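5. Cleaning and care of the writing surface

This section covers routine care of Trotell wall and stand boards. It applies to all sizes with the coated steel surface. For the glass boards in the Landside series, see section 7.

Before first use

1. Peel off the clear shipping film, starting at a corner. Pull slowly and keep the film flat against itself.
2. Wipe the whole surface with a dry microfiber cloth.
3. Leave the board for one full day before writing on it. The coating gives off a faint smell during this time, which goes away with normal airing.

Note: If the film has been left on for more than one summer, it may tear into strips. Warm it with a hair dryer on the low setting and try again. Do not use a blade.

Daily erasing

1. Let the ink dry for a few seconds before erasing. Ink that is still wet will spread.
2. Erase from the top down in straight strokes.
3. Tap the felt eraser outdoors or over a trash can once a week.
4. Replace the felt pad (part 117) when it is gray all the way through.

Faint gray marks after erasing are called ghosting. They come from ink dust pressed into the coating and do not mean that the board is worn out. Ghosting is heaviest where people write most, usually the middle of the board.

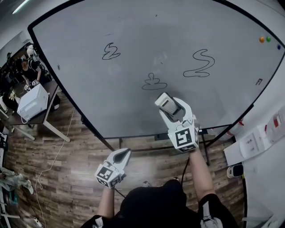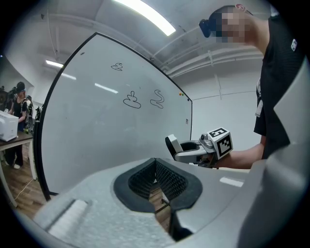
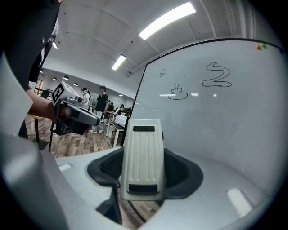

Fig. 5-1. Whiteboards with a black frame.

Wet cleaning

Do this every two weeks, or more often in a classroom.

1. Take down magnets and paper. Lift magnets straight off — sliding them leaves scratches over time.
2. Mix 500 ml of lukewarm water with a few drops of dish soap, or use Manninen board cleaner as it comes from the bottle.
3. Dampen a soft cloth and wring it out well.
4. Wipe the surface, then go along the inside of the frame with a corner of the cloth.
5. Rinse the cloth in plain water and wipe again.
6. Dry the board fully before writing on it.

CAUTION: Do not spray liquid at the frame. Water that gets behind the surface can loosen the backing and will not dry out on its own.

CAUTION: Never use scouring powder, steel wool, acetone or paint thinner. Damage from these products is not covered by the warranty.

Ink that will not come off

1. Draw over the old line with a fresh dry-erase marker, covering it completely.
2. Wipe at once with a dry cloth.
3. Repeat up to three times.
4. If a mark remains, put a little rubbing alcohol on a cloth and rub the spot lightly. Open a window first.
5. Finish with the wet cleaning steps above.

Permanent marker usually needs step 4. Jurberg markers with a red cap ring are permanent and should be kept away from the pen tray.

Markers and storage

Store markers lying flat, with caps on. Throw out any marker with a frayed tip. Keep the room below 40 °C; in hotter rooms the ink bakes onto the coating and becomes hard to remove.

Replacement pads, cloths and tray clips can be ordered as care kit 2996. Give the board size printed on the back label when ordering.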